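Serlow Egg Trays, 15 Cup
Home > Kitchen & Pantry > Egg Storage > Serlow

Item no. 3749
Colors: Pink, Oat, Slate
Sold singly or in a bundle of 8

If you keep hens, or buy your eggs from somebody who does, you probably have a stack of old cartons somewhere that you keep meaning to sort through. We certainly did. The lids tear, the corners go soft, and one day you pick the thing up from the wrong end and there goes breakfast. The Serlow tray is what we use now in our own kitchens, and it has been one of the steadiest sellers in the shop ever since we brought it in.

It's an open tray with fifteen cups, set out in three rows of five. There is no lid to fiddle with, so you can see at a glance what you have left and which ones you meant to use first. The cups are shaped for ordinary large eggs and will take mediums quite happily too. Jumbo eggs will sit in them, but they ride a bit high and may touch their neighbors, so if your girls lay on the grand side you might leave every other cup free, or have a look at the Tejada tray further down the page.

We get asked a lot about the pink. It's a soft, friendly color and it looks lovely with brown eggs, which is how most of our customers seem to use it. The Oat is for people who want the tray to disappear into the shelf, and the Slate hides smudges best of the three – worth knowing if your eggs come in straight from the coop on a rainy morning!
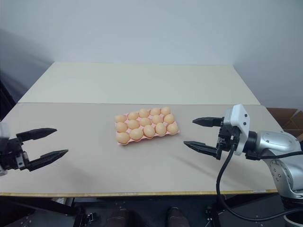

Serlow tray in Pink, filled with fifteen light brown eggs.

Most people keep theirs on the counter or the pantry shelf, and it does nicely in the refrigerator as well, provided you have a shelf with enough free depth. Please measure before you order. We have had a few trays come back over the years for no other reason than a milk bottle that wouldn't move over. If you buy your eggs at the supermarket, keep them refrigerated as you normally would and simply use the tray on the shelf in place of the carton.

Filling it is easy enough, but we do have our habits. Sølve Holmgren, who looks after our kitchen range, likes to start at the back row and work forward, then use them up in the same order. I put mine in wherever there's a gap and write the date on the shell in pencil. Both ways work fine. Set the eggs in pointed end down if you can, and carry the tray with two hands once it's full, one on each short side. A full tray is heavier than it looks.

Care
Wash by hand in warm water with a little dish soap and a soft brush for the cups. Rinse, turn it upside down on a towel and let it dry all the way through before you fill it again. We don't recommend the dishwasher – the drying cycle gets too hot and the tray can lose its shape. If an egg cracks in the cup, soak the tray in cool water first. Hot water will only set the egg and make more work for you.

Good to know
The tray is meant for storing and carrying eggs around the house. It isn't made for the incubator, and it isn't a shipping tray either, so please don't mail eggs in it. Eggs are not included. (Yes, we have been asked, and we wish we could!)

Goes well with
Tejada Wide Cup Tray, for jumbo and duck eggs
Skinar Wire Gathering Basket, with folding handle
Brorska Shelf Liner, cut to length, sold by the roll

Ordering and delivery
Trays in stock leave us within two working days. The pink has been going faster than we expected and we are down to 368 as of Tuesday, January 21, 2025, with the next delivery due in May. Oat and Slate are both well stocked. Bundles of 8 can be mixed in any colors you like; just write your choice in the notes box at checkout and we'll pack them that way.

If a tray reaches you cracked or bent, send us a note and a quick photo within 17 days and we will put a new one in the mail. You don't need to return the damaged one. Unused trays can come back within the same period for a refund, and we only ask that you cover the postage.

Questions about sizes or colors? Write to us through the contact page and Sølve or one of the rest of us will get back to you, usually the same afternoon.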